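Every few months somebody tells me robots are about to learn housework by watching us do it. I spent part of December sitting in on sessions where people do the showing, and I have some doubts. Thread.

1/ First, the terms. "Teaching by demonstration" mostly means remote control. A person steers the arms, the robot's cameras and joints get recorded, and a model is trained to copy the recording. The company calls this "learning." I'd call it tracing until somebody shows me more.

2/ The project is called Flodar. The task is bathroom tidying: take the bottles off the shelf, put them on the sink, put them back. That's the whole job. My niece could do it at 2, with more splashing.
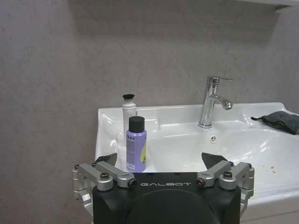

**Ko**

3/ Picking up a bottle with a flat-sided gripper is the easy part, and I'll give them that. Two pads, one straight-sided bottle, close. The trouble starts when there's a second bottle right behind the first. A human operator sees that and comes in from another angle without thinking about it. The recording keeps the angle and drops the thinking.

4/ I asked how many demonstrations they had. The answer was 3,642. Great, I said, how many are usable? 2,772. So 870 attempts went in the trash, and those were done by people who do this all day.

5/ What gets a session tossed? Dropped bottle, obviously. Also: operator paused too long, operator bumped the faucet, operator put it back in the wrong spot and then fixed it. That last one bugs me. Fixing a mistake is the most useful thing you could show a machine, and it's getting cut for being messy.

6/ To be fair, Flodar says they're going to start keeping the recoveries in a separate pile. I've heard "going to" before. I'll believe it when I see a robot knock something over and deal with it.

7/ The rival outfit, Trurkon, does it the other way. No remote. You grab the arm and push it through the motion by hand. It feels nicer, and your body is now standing in half the camera views. Pick your poison.

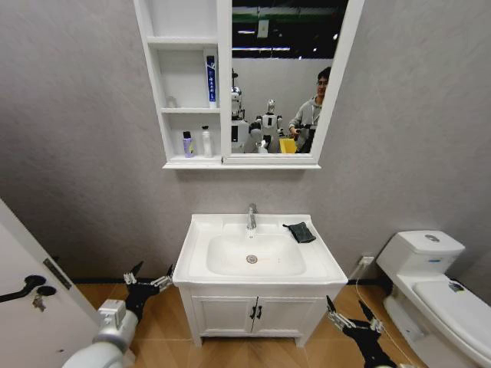

**So is hand-guiding better than remote control, or not?**

Depends what you need. Guiding the arm by hand gives you a real sense of how hard you're pressing. Remote control keeps your body out of the way and lets you work two arms at once, but on plenty of setups you can't feel a thing through it. For bottles on a shelf I'd take remote. For screwing a cap on I'd want my hand on the arm.

8/ Back to the bathroom. A small room is a good choice for this, I'll admit. Things hang off the wall, the shelves are shallow, and the door eats up space. Most lab demos happen at a big clean table where the arms have all the room in the world. Your house doesn't look like that and neither does mine.

9/ But it's one bathroom. Same sink, same shelves, same gray wall every time. Train on thousands of runs in one room and you get a robot that knows one room. I asked whether they'd tried it anywhere else. They had tried a second room, with a sink a bit lower. Out of 18 tries I was told "it did okay." I asked for a number and got a shrug.

10/ Operators matter more than anyone lets on, too. One person lifts the bottle straight up. Another drags it to the lip of the shelf first and tips it. Both work. Average them together and you get a move that's neither, and the bottle goes over.

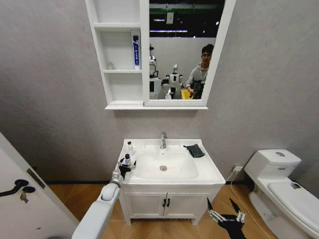
11/ The fix for that is a written procedure, so every operator does it the same way. Staltar sells a whole training course along those lines. Fine, but now your people are acting like robots so the robot can learn to act like people. I can't be the only one who finds that backwards.

12/ A full run takes about a minute by remote. I do the same job in a few seconds while brushing my teeth. I know speed comes later, they all say speed comes later. I'd still like it printed on the slide.

13/ What would change my mind: a bathroom it has never been in, bottles it has never seen, no operator on the controls, and every failed try left in the video. Uncut. I'd watch the whole boring thing.

14/ Replies are open. If you've run these sessions yourself, tell me what your toss rate was. Especially if it was worse.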